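Zonico Hand-Held Gripper Kit -- evaluation before renewal
Procurement and Facilities Board > Data Collection Equipment

skatiyar_ops
17 Jan 2021
Our department is reviewing the Zonico kit for renewal in February. The package under consideration covers 11 hand-held grippers with backpacks and head mounts, together with the vendor's support plan. Comments from current holders are requested.
Sarla Katiyar, Bhardwaj Training Center

grisell_lab
We have recorded 536 sessions with the kit. The padded grip has held up well, and operators move freely with the backpack on. We recommend renewal.

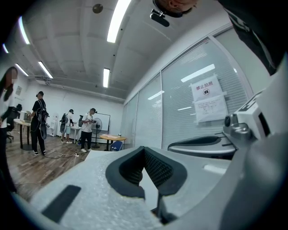

Does the support plan cover replacement grip cushions?
It covers two per gripper each year. Further cushions are billed separately.

m_bruleo
I must respectfully disagree with the recommendation. Our operators reported shoulder strain after roughly 50 minutes, and the vendor took 52 days to answer our request for shorter straps. The Bruleo kit costs more -- but its straps adjust without tools.

grisell_lab
The delay is noted. We rotate operators every half hour and have received no such complaints.

skatiyar_ops
Thank you both. I will ask Zonico for a written response time before the contract is signed. Please send any further strap measurements to my office.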